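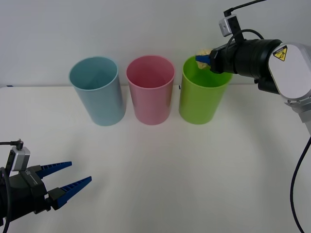 Filed under: Lab Notebook / Household Tasks / Sorting

Friday, June 7, 2019

Waste sorting, two-arm station, Drarnen lab. Entry prepared for the Wasen project group and for colleagues at the Skesumham site.

The purpose of the current series is to establish whether the station can clear household litter into the correct bin without assistance. The bins are blue, pink and green, placed in a row at the wall. Crumpled items are assigned to green.

Total attempts to date: 319. The first 200 were run under the old grasp settings and should not be pooled with the remainder. Under the new settings the success rate is nearly 85 percent, counting only items that came to rest fully inside the assigned bin. An item resting on the rim is recorded as a failure.

Remaining difficulties:

Release. Soft items sometimes cling to one finger after the gripper opens. A second opening motion clears most of them but adds to the cycle time.

Approach to green. The right arm comes in low over the mouth of the bin. Raising the approach path by 10 mm is proposed. Sisodia planner settings are to remain unchanged until this has been tested separately.

Left arm. Its share of the work is still small. Handing items from one arm to the other has not been attempted in this series.

Assessment: the station is not yet suitable for unattended use in a home. A person would complete the same work in far less time. Sorting of dry, light litter under supervision is considered feasible. Wet or sticky waste is outside the scope of this series.

Next: repeat the green bin runs with the raised path, then exchange the positions of pink and green.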